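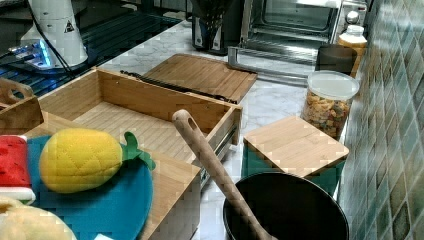 Kitchen cell, Purba bench: setup and upkeep

The Purba bench is a counter cell with a single white robot, fitted out as a domestic kitchen. The notes on this page cover how it is laid out at the start of a run, how the gripper is looked after and how the cables are kept out of trouble. They were written up by Kidus Ambaye from the cell log, which goes back to March. Software settings are in the Hellar manual and are not repeated.

Working area

The clutter is deliberate. A bare counter gives good figures that do not hold up elsewhere, so the drawer, the pan, the soft fruit and the storage jars stay out while the machine is being set up. The layout sheet lists 41 items. Each has a home position, but only the cutting board and the drawer unit are measured in; everything else is placed by eye.

The drawer runs on a metal slide rail. Crumbs in the rail raise the pulling force, and the force limit then trips before the drawer is fully open. Brush it out from the back towards the front. Do not oil it: the oil collects dust and ends up on the fingertips.

Gripper

Two black fingers, narrow at the tips, on a body of bolted plates. The reference position is with the tips just above the cutting board, nearly closed. From there the gap can be judged from either side against the strips in the bamboo.

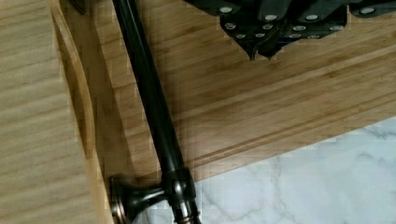
The plate screws are checked every 18 hours of running time. Use the short driver, hand tight, working outwards from the middle row. A screw that turns more than a quarter of a turn is taken out, cleaned and refitted with a drop of medium thread lock. If the same one comes loose again at the next check, replace it and note its position in the log.

Tip alignment is done after the screws and never before. Close the gripper on a paper strip and pull. The strip should drag evenly along its width. If it swings to one side, loosen the tip clamp on that side and repeat. Permitted offset at the tips is 2 tenths of a millimetre. Tips worn to a shiny edge are changed in pairs.

Metal handles are hard on the tips. Slow the approach for these and grip square to the rod – a skewed grip marks the finish and twists the tip in its clamp.

Cables

The cables leave from behind the head and from the lower part of the robot, and they need slack in both places. With the robot standing over the board, the loop behind the head spreads towards the toaster oven. Shut the oven door before any move that turns the head.

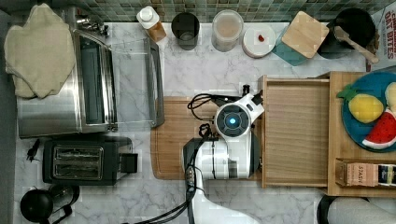 Three faults in the log came from cables and all looked like something else at first. Two were reported as camera dropouts and one as a joint overload. The present fix is a Stullell braided sleeve over the last stretch, tied loosely at the lower end. Tight ties were tried and cracked the jacket after 57 sessions.

At each weekly check:
Run each cable through the fingers from plug to plug and feel for flats.
Reseat the small connectors on the arm panel with the power off.
Turn the head to both ends of its travel by hand and watch for pull at the plugs.
Wipe the arm housing with a damp cloth. No solvent.

Drawer reference

The drawer is pulled far out for this one, over the end of the cutting board, with the black handle facing down the counter. The board sits flat underneath. Clearance between the two is measured at the handle end, where the drawer sags most.
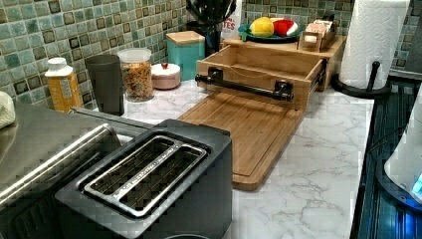
If the clearance has dropped since the last entry, look at the rail screws first and the unit's feet second. Packing under the feet has been needed once, after the counter was cleaned and the unit put back slightly forward. The unit now stands on Flosatness pads, which hold well on marble but have to be lifted straight up. Sliding them tears the edge.

Once the drawer height is right, the stored opening path can be run at quarter speed. Keep a hand on the stop button for the first pull. After a clean run, go to half speed, then full, and enter the peak force for all of them in the log along with the initials of whoever did the check.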